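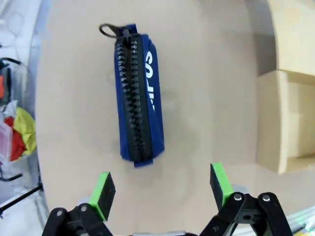
Section 4: Setting Up Your First Quiet Hour

Welcome back, and well done for getting through the reading list. From now on the Vevlow course is mostly a matter of sitting still and paying attention, which sounds easy and (in our experience) is a little harder than it sounds!

Before you begin

Pick one evening a week and try to keep to it. Saturday suits a lot of people, but any evening will do. You will want your Famico notebook, a pencil, and a chair you can sit in for an hour without fidgeting.

1. Sit near a window or out on a porch, somewhere you can see a bit of sky.

2. Set the Vevlow timer to 11 minutes and turn the chime down low.

3. Choose one ordinary thing to wonder about — a moth, the rain, the fact that you can remember a song from childhood. Stay with it until the chime.

Note: If your mind wanders off to groceries, let it go, and then come back. You haven't spoiled anything.

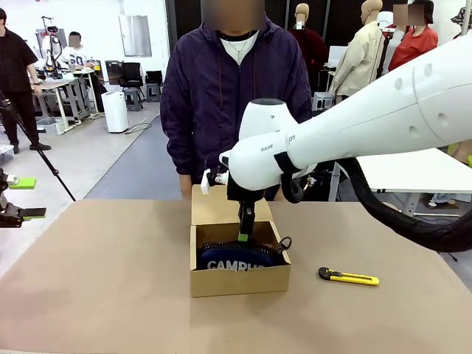
Montoya House

4. When the chime sounds, open the notebook and write down a question. Please don't look up the answer yet, however much you want to. The looking-up comes on Sheet 258, and it's far more fun once the question has been rattling around in you for a few days.

5. Turn to the Zurkari reading and go through it slowly, aloud if you have the house to yourself. It asks how a thing can be fully explained and still be astonishing, and you are very welcome to disagree with it in the margin.

Caution: Do not use the course in place of sleep, and don't sit outdoors in a thunderstorm, lovely as thunderstorms are.

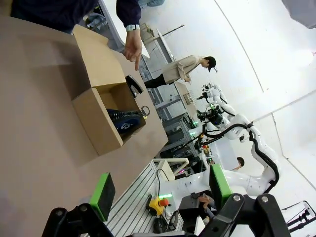

Fig. 3. Open box on the tabletop, with a stapler at the rim.

6. Close with a minute of plain thanks, to whomever or whatever you like to thank. Skip this step if it feels false, and try it again in a month or so.

Note: The notebook holds roughly 1000 entries, so there's no need to write small. Repeat steps 1 to 6 for four weeks before you move on to Section 5, where we take up silence in company.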